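ゼミ報告書　家庭で「白」はどこまで白いままでいられるか
白物の洗濯と黄ばみに関する小さな調査
2018年3月26日提出

1　はじめに

白いシャツを買う人は、買った日の白さが続くと思っている。私もそう思っていた。入学式で着たシャツを三年ぶりに出したところ、襟が紅茶のような色になっていて、しかも紅茶をこぼした覚えはない。この報告書の動機はそれだけである。指導教員には「生活文化史の観点から」と説明したが、見抜かれていたと思う。

調査は三つの部分からなる。白物の手入れに関する文献の整理、フルブリッジ（Fulbridge）学生寮でのアンケート、そして同じ布を洗い方だけ変えて洗い続ける実験である。

2　白さの歴史について、短く

洗剤が安くなる前、布を白くする仕事は主に日光と灰汁に任されていた。麻布を草の上に広げて水をかけ、また乾かす。これを何週間も繰り返す。読んでいるだけで腰が痛くなる。日本でも越後の雪ざらしがよく知られていて、こちらは足元が雪なので、腰に加えて指先も痛くなりそうである。

蛍光増白剤が普及すると事情が変わる。増白剤は紫外線を吸収して青みのある光を出し、布の黄みを打ち消して見せる。汚れを落とす成分とは役割が違い、言ってしまえば布の化粧である。私たちが店で「真っ白」と呼んでいる布の多くは、素の繊維より青い。生成りの布が並ぶと急に古びて見えるのはこのためで、生成りの側に落ち度はない。

3　アンケート

寮の洗濯室に用紙を置き、60人から回答を得た。設問は、白物を分けて洗うか、漂白剤を使うか、洗剤を計量するか、の三つに絞った。四つ目に「黄ばんだ服をどうするか」も用意していたのだが、印刷の際に用紙の下端からはみ出し、全員の用紙で消えていた。一番知りたかった設問である。

分けて洗うと答えた人は多かった。ただし洗濯室に置かれた色移り済みの靴下の箱を見るかぎり、この回答をそのまま信じるのは難しい。計量については、欄外に「目分量は計量に入るか」という質問を書いた人がいた。入らないものとして集計した。

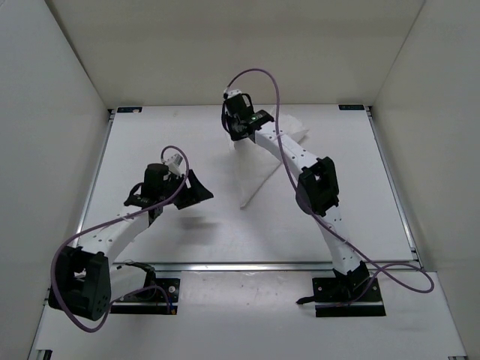

自由記述欄には、洗剤を多めに入れるほど白くなるという意見が目立った。文献ではむしろ逆で、すすぎきれなかった洗剤が繊維に残り、皮脂と一緒に黄ばみのもとになるとされる。私も長年この「多め派」に属していたので、集計しながら少し居心地が悪かった。

4　洗濯実験

布はプラックブリッジ（Plukbridge）の生地店で買った綿の白布で、端切れのため一袋900円だった。これを同じ大きさに切り、水洗いのみ、洗剤標準量、洗剤二倍量、標準量に酸素系漂白剤を加えたもの、の四組に分けた。汚れとして、食用油と薄い醤油を混ぜた液をつけた。皮脂の代わりのつもりだが、洗濯室では昼食を作っていると思われた。

色の判定には、ヴァスス（Vasus）という無料の測色アプリを用いた。照明が変わると数値も変わるため、測定は窓を閉めた自室の机で行った。それでも同じ布を続けて測ると違う値が出ることがあり、小数点以下は見なかったことにした。

結果として、漂白剤を加えた組が最も明るい値を示し、標準量がこれに続いた。二倍量の組は洗った直後こそ標準量と変わらなかったが、押し入れに置いたあとで測ると、わずかに黄みが増していた。水洗いのみの組については、最初から最後まで醤油の色だったと記しておけば足りる。

5　費用

調査費としてゼミから受け取った上限は2000円である。布、漂白剤、用紙の印刷代を払うと残りは273円になった。返金の手続きには書類が三種類必要だと言われ、現在記入中である。

6　問題点

標本が少ない。汚れが一種類しかない。判定を自分一人で行い、しかもどの布がどの組か知っていた。裏に印をつけて伏せておけばよかったのだが、思いついたのは最後の測定の翌日だった。寮の水道水の硬度も調べていない。

また、チュオン（Trương）洗濯店に話を聞く予定だったが、訪ねた日は臨時休業だった。襟の予洗いの方法について質問を用意してあり、4月に改めて伺うことになっている。回答は付録として後日提出する。

7　シャツのその後

動機となったシャツは、四十度の湯に酸素系漂白剤を溶かして一晩つけた。襟の色は薄くなったが、まだ残っている。上着を着れば見えない程度なので、報告会にはこれを着ていく。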